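## 2. Planning and budgeting for a Skosik bin-picking cell

Complete this section before you request a quote. Lulon supplies the arm, the controller and the handheld pendant. The gripper, bin, table and hoses are ordered separately and belong on your own budget sheet.

1. List every item the cell will pick. Note which are rigid and which are soft. Cloth usually needs a different finger set from boxed goods, and the finger sets are priced separately.
2. Choose the bin before you choose the gripper. Measure the inside at the floor, since sloping walls take away reach that the rim size does not show.
3. Decide how the bin will be held. Clamps are enough for a trial. For production, budget for a Clesent locating plate.
4. Add cables and hoses to the sheet as their own line. Include slack for full wrist rotation.
5. Allow 3000 for spare fingers and linkages in the first year, in the currency of your quote.

**Note:** Plan on 2 bins per cell if items are refilled by hand.

With the arm over the bin, check that the gripper can get down to a soft item lying on the floor of the bin, and that the hose and cables looped at the wrist stay clear of the rim.
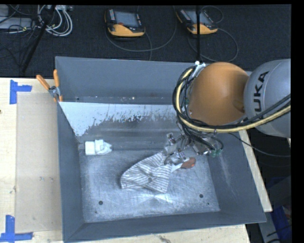
Hedvika Zeman adds that the gripper should be rented before it is bought. Her first order went in on the strength of a data sheet, and the fingers she received were too wide for the corners of her bins. A rental would have used up a small part of the budget and saved a second purchase order.

6. If you rent, ask for a period of 20 working days. Shorter rentals leave little time for a change of fingers.
7. Send the completed sheet to Štěpánek, who handles quotes for all Skosik cells. Orders for December delivery close early.

**Caution:** Do not leave guarding out of the first quote. A cell without guarding must not be run in automatic mode, and adding it later may mean moving the table.

Floor space and power requirements are listed in Section 3.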